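Shop notebook, October

Started after lunch, kitchen table again, kettle on. Writing this up for myself and for Bent, who wasn't able to come round, and for anybody else in the workshop who picks up the second set and wonders why the screws don't match the drawing.

Where we were last time: the parallel linkage on the hand-held gripper had developed a wobble. You could feel it if you held the body still and waggled one jaw with a fingertip, a little click each way, and by the time that click had travelled out to the end of the jaw it was a good deal more than a click. Kaj thought it was the pins. I thought it was the holes. We had a long and very friendly disagreement over it, and I'm pleased to write down that we were both partly right, so no one has to buy anyone a pie.

I took the left side apart first. The pins themselves were fine, nice and round, no scoring I could feel with a fingernail. The printed holes had gone a bit oval, always in the same direction, the way the load goes when you squeeze. But two of the pins were also the old shorter ones out of the Lument bag, and they weren't reaching properly into the far bar, so all the work was being done by one side of the hole. I'd put those in myself back when we ran out of the longer ones and then forgot all about it. There is a lesson there about labelling bags, and I have now labelled the bags.

What I did:

Reamed the holes by hand, very gently, a quarter turn at a time. I know Bent would rather do this on the drill press, but I find I can feel when the reamer stops biting and I like that. Blew the dust out. Fitted the longer pins all round. Put a thin washer under each one on the outside of the outer bars, which isn't on the drawing. It should be on the drawing. I've pencilled it in on the copy pinned up at the workshop, and if Kaj gets to the file before I do, please add it there too.

Grease: only a smear. Last time I was generous and it crept onto the pads and everything I picked up came away shiny.

With it all back together the click is gone on the left and very nearly gone on the right. I can still get a faint something on the right if I go looking for it. I suspect the long outer arm on that side, the one with the rounded triangle taken out of it to save weight. When I squeeze that arm in the vise it springs a touch more than I'd like. Options are to print it again with more walls, or shrink the triangle. I'd try more walls first, as it leaves the shape alone and the spare one will still fit.

Pads next. I'm still very fond of the ribbed ones. We had that flat sheet rubber on for a while and it was grand on anything with a flat side and hopeless on anything round, and you do meet a lot of round things in a kitchen! The ribs seem to give a thin thing somewhere to settle. The batch from Cliltbridge is a little firmer than the first lot, and I can't decide whether that's good. Firmer lasts longer at the edges, where the first lot started to lift. Softer feels kinder. I glued these with the contact adhesive from the red tin, both faces, waited until it was tacky, pressed, and then clamped the jaws shut on a folded rag and went off and peeled potatoes.

Note on gluing: rough up the jaw face with sandpaper before you start, and wipe it down, and then don't touch it. I touched it. Had to wipe it down again.

Now the closing spring. I'd been running the stronger one, and it's too much for this sort of job. It shuts like a mousetrap. Swapped to the lighter Mukis spring and the trigger feels lovely, you can bring the jaws in slowly and stop partway without your hand trembling. The downside is that it won't hold a full mug with any confidence, and I wouldn't ask it to. If we want both, we'll have to think about some kind of adjuster on the trigger side. Kaj once sketched a little sliding block with notches in it, and I've been through the drawer twice looking for that sketch. Kaj, if it's at your place, could you bring it along?

I've also been thinking about jaw length. We made them long so we could reach down into things, and for bowls and tubs that's just right, but every bit of length shows up any slop at the pivots, and that's the whole reason I spent an afternoon with a reamer. I don't want to shorten them yet. I'd like to see how the new pins wear in before we start changing two things at once, which is a habit of mine that Bent has pointed out more than once, always very kindly.

Test pieces. We talked for ages about what to use, and in the end chopsticks won, and I'm glad they did. They're thin, they're light, they roll if you look at them sideways, and they're in every second kitchen drawer. A jaw that doesn't close square will spit one out straight away or let it swing round like a compass needle. The nicest part is that they don't care if you drop them. The earlier plan was a set of turned dowels from Snorradóttir's, and they were beautiful, but I was so worried about denting them that I held everything at arm's length.

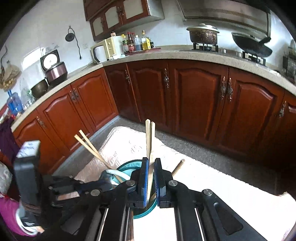

The method is simple enough. Bring the jaws in from above or the side, close until the ribs just meet the wood, pause, then close the last little bit. If you skip the pause you tend to knock the stick before you have it. Try to keep your wrist low and let the jaws stay upright, and rest your elbow on the table edge if you're getting tired. I did my practice sitting down and then again standing, and standing is harder on the shoulder but much easier on the eyes.

One small thing I'd like the others to try: look at the tips of the jaws and not at the stick. I kept following the stick and drifting off to one side. Once I'd trained myself out of that I was a lot steadier. It may only be me, so please write down what you find, even if it's that I'm talking nonsense.

Still to measure is the closing force with the light spring. I have the luggage scale, but it won't settle at the low end, and any number I got from it I'd have been making up. The plan is to hang a 100 gram weight off a cord over the jaw tip and go up from there to 300, and note where it starts to give. Bent has the proper weights in the tin with the hinged lid. I'd like them back here for the next session if they aren't being used.

The other thing to sort is the gap between the parallel bars. With the new washers in, the bars sit a hair further apart, and I was worried about pinching a finger in there. I tried it with a strip of cardboard (my finger declined) and it does grab a little near the fully closed position. A thin printed guard would fix it. I'd like it to be something you can slip off for cleaning, with no extra screws, as we've enough screws already.

List for next time, in no special order:

Reprint outer right arm with 4 walls, keep the triangle as it is.
Washers onto the drawing.
Find the sliding block sketch.
Weights from Bent.
Finger guard, cardboard mock-up first.
More contact adhesive, the tin is nearly done.
Check the pad edges after a week or so of use and write down which batch is on which jaw.

Kaj rang while I was tidying up and asked if the colour of the pads matters. I said no, and then thought about it while I was washing up, and I do find it handy to have something that stands out when I'm judging where the jaw face is. So let's not go to black pads just because they come cheaper.

Packed up at half past five. Reamer is back in its tube, the long pins are in the jar with the yellow tape on it, and the short ones are in an envelope marked DO NOT USE in the bottom drawer.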